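Storage corner check — Farmont, room 14
Date: April 18, 2020
Items marked OK need nothing. Items marked FIX must be closed before the July check.

1. Floor surface. OK
Gray marble pattern. Please wipe it with a soft cloth only, the last cleaner left marks near the door.

2. Wall planks. OK, with comment
I pressed each plank by hand along the bottom. One moves a little at the back. It is not dangerous now, but I ask Priria to look at it on their next visit.

3. Drawer unit, stability. OK
Stands level, does not rock when drawers are pulled. Keep heavy things in the lower drawers. Total load allowed by our own rule is 4 kg.

4. Drawer unit, contents. FIX
Books do not belong in the upper drawer. Move the red book to the shelf in the hallway. The open top is for small items, and nothing tall should stand in the rounded section. 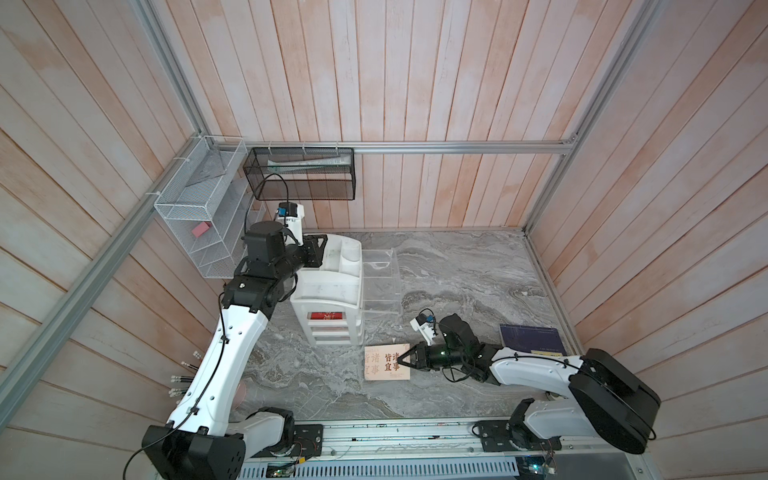

Item 4 and item 6: red book in the upper drawer, card on the floor in front of the unit.

5. Clear acrylic box. OK
I felt the edges and the handle notch with a finger, no cracks and no sharp places. It stays on the right side of the drawer unit. Do not put it on top — it slides.

6. Loose paper on floor. FIX
The cream card with Chinese characters must be picked up and stored flat. Paper on a smooth floor is a slipping risk, also when it is only one piece.

7. Labels. FIX
Inventory label 472 is hard to read. Zinska can print a new one.

Result: 4 items OK, 3 items to fix. Second check is not needed before July.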